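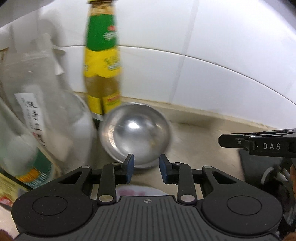

Teaching an arm to put the bowls away

Bình Quan builds at home, in a kitchen in Lostonitz, and cuts metal at the shared workshop two streets over. The project is called Loteo. It is a countertop arm intended to do one job: take clean dishes and condiment bottles from wherever they have been left and return them to their places. It has been under construction for roughly 13 months. The arm itself is bolted to a plate in the workshop and has not yet moved a bowl in the kitchen. What goes on in the kitchen at present is recording, done with a pair of hand-held grippers, one in each hand.

We spoke over two evenings, with most of the second spent on linkages.

Quan started with the arm and says he would reverse the order if he were starting again. "I had a base, a shoulder and an elbow before I had any idea what the fingers had to do. I chose the reach from a tape measure and the payload from a kitchen scale. Both numbers were fine. The trouble was the approach angle. You can reach a bottle and still have no way of getting two fingers around it, because the neighbor bottle is in the way."

The shoulder was redesigned once for that reason. The first version came down on objects from above, a choice he made to keep the control code simple. It suited cups. It did not suit a row of tall glass bottles under a wall cabinet, where the wrist hit the cabinet before the fingers were low enough to close. The present design comes in from the front at a shallow angle and lifts a short distance before it retreats.

The hand-held tools came into the project after that. The idea is a common one now: a person performs the task with a gripper whose fingers match the robot's, a camera rides on the tool, and the recording contains both the motion and the view that went with it. Quan's condition was that the finger geometry be the same on both. "If the finger on the arm is longer, or opens along a different path, then the recording is about some other hand. I can correct for an offset. I don't want to correct for a shape."

The fingers are moved by a linkage, with a straight arm on the inside and a curved link on the outside at each side. Quan copied the arrangement for Loteo's own wrist. He describes it as a four-bar with enough tolerance to be annoying. The pads stay close to parallel as they come together, though each one also travels forward a little as it closes, and the amount depends on how far open it was at the start.

"People forget the forward travel," he says. "You line up on a bottle with the fingers wide, you close, and the pads land farther out than where you aimed. With your own wrist you correct without noticing. The arm has to be told, or it has to have seen it enough times."

He has not settled the question of which. Loteo's current controller has a lookup table for the travel, measured on the bench with a dial gauge, and a learned policy on top of that. He would like to drop the table. So far the runs without it are worse on narrow objects and about the same on wide ones.

The pads are blue rubber. On the arm he has tried silicone cut from a baking mat, bicycle tube, and a cast pad poured in a printed mold. The cast pad gave the best grip and the shortest life, and it tore at the lower screw. He went back to a sheet material glued to a backing strip, so that the strip can be unscrewed and replaced as a unit.

Bowls are the hard case. A bowl standing upright offers a rim, and the pads can take the rim from both sides. Turned upside down, the same bowl offers a smooth dome with the rim flat against the counter. A pinch on the dome slides. "The only thing that works for me is to go low, get one finger against the edge, tip it, and then take the rim. It's two grips. As a person you do it as one motion and you'd swear it was one motion, and then you look at the recording and the fingers have opened in the middle."

Polished steel adds a second problem. The surface returns the room light as a hard white spot and gives a smeared copy of whatever is near, the gripper included. His first detector boxed reflections as objects. He changed nothing about the bowls. He switched the ceiling light off for a set of runs, then recorded the same task with it on, and trained on the mix.

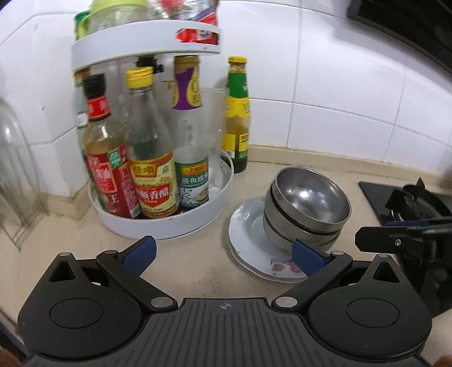 Nested bowls have their own failure. When they sit tilted on one another, the visible rims lie close together, and a pad that comes in slightly low takes the rim of the bowl underneath as well. The arm then lifts both. Quan treats this as a position error and has no separate rule for it. The wrist camera sees the rims well from in front and poorly from above, one more argument for the shallow approach.

Plates he has left out of scope. "A plate with a scalloped edge is a nice plate, and I'm not picking it up with two flat pads. The contact moves depending on which part of the edge you land on. Maybe next year. For now the arm works on what is on top of the plates and leaves the plates alone."

The rotating spice rack was meant to be out of scope too. It stayed in after he found that most of what he wanted moved was either on it or came from it. A bottle on a turntable is a moving target even when nobody intends to move it, and a light touch on one side of the tray shifts everything on the other. His recordings now include deliberate contact with the tray edge to bring a bottle around to the front. He does this with the left tool and picks with the right.

That made Loteo a problem of coordination, which he had hoped to avoid, given that Loteo has one arm. His answer for the time being is to record both tools and train the arm on the sequence in series: turn, withdraw, pick. The withdrawal costs time. A second arm would cost more than time, and the counter does not have the depth for it beside the stove.

There are 102 usable recordings at the time of writing. He rejects a recording if the pose track jumps, if the pads leave the view during a grip, or if he has performed the task in a way he knows the arm cannot follow. The last kind was common in the first weeks. He would twist the wrist past the range of the robot's joint to get behind a bottle, and the result was a clean recording with no use.

"You have to work like the machine. Elbow out, wrist a bit stiff. After an evening of it I put the real dishes away like that too."

Pose tracking uses the camera view and an inertial sensor. A plain white tiled wall is poor material for it. The grout lines repeat, and a tracker that loses its place can come back one tile over with full confidence. The wide lens bends the lines, so calibration matters more toward the edge of the view than in the middle. Bottles with printed labels help a good deal, being dense with corners and unlike each other. Quan no longer clears the counter before he records. With the counter cleared the track drifted, and with the usual clutter it holds.

The motors on the arm are from Prondstead, bought used. The gearboxes came with them and have more play than he would like at the shoulder. He preloads the joint with a spring, and this removes most of the slack in the part of the range he uses. The rest he leaves. The elbow bracket has been made 3 times, twice in printed plastic and once in aluminum plate, and the aluminum one is staying. It was cut at Giáp, the shared workshop, where he has a bench on Friday evenings and a shelf for the arm the rest of the week.

Wiring was the part he found slowest. The cable to the wrist camera runs along the outside of the forearm in a braided sleeve and used to catch at the elbow on full bend. He moved the clip and left a longer loop. The loop now brushes the upper arm. He has marked it with tape and checks the tape for wear.

I asked what would count as finished. He gave a list and then cut it. The arm should take one bottle from the counter, find room for it on the lower tray of the rack and let go without knocking a neighbor. It should right an upturned bowl and put it with the others. It should do each of these in ordinary evening light and stop when it meets something it does not recognize. Speed is not on the list. Glass bottles full of vinegar and soy sauce set a limit on how fast he wants it to go.

The stop behavior is already in place. A current limit on each joint cuts the drive, and the gripper holds its last position so that nothing is dropped. He has tested it at the bench by leaning on the forearm, and with a water bottle in the fingers. The stove is fenced off in software as a volume the arm may not enter, and the mounting plate will be placed so that the forearm cannot reach the burner at full stretch in any case.

The move from the bench to the kitchen is planned for April. The counter there is stone and he does not intend to drill it, so the base will be clamped at the front edge with a load plate underneath. He has drawn the clamp. The plate is cut. The screws he has are too short, and he was going to look for longer ones in the scrap drawer at Giáp before ordering any.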